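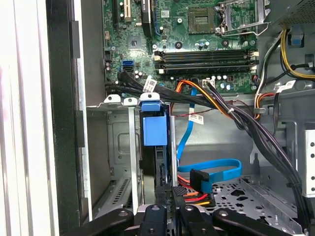 Old towers: part out or sell whole?

dkandpal
Clearing out a storage unit in Clulevwood. 17 desktops, all from the same office. Folell offered me $200 for the lot. Worth stripping them instead?

slotcover
Strip them. RAM and drives sell easily, and the boards go for scrap.

marnie_t
Disagree. I parted out a batch in December and cleared $51 after shipping. Take the 200.

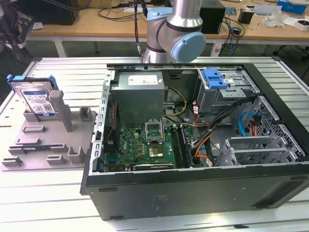 slotcover
Shipping only kills you if you mail the cases. Sell those locally. Lay each tower on its side with the interior facing up, pull the drive, and leave it in its caddy if it has one like the blue-tabbed one. Buyers ask for them.

marnie_t
You still have to wipe every drive. Count your hours.

dkandpal
Goel quoted me $770 if they're tested and wiped. I'd rather do that than list parts.

slotcover
Then get it in writing first.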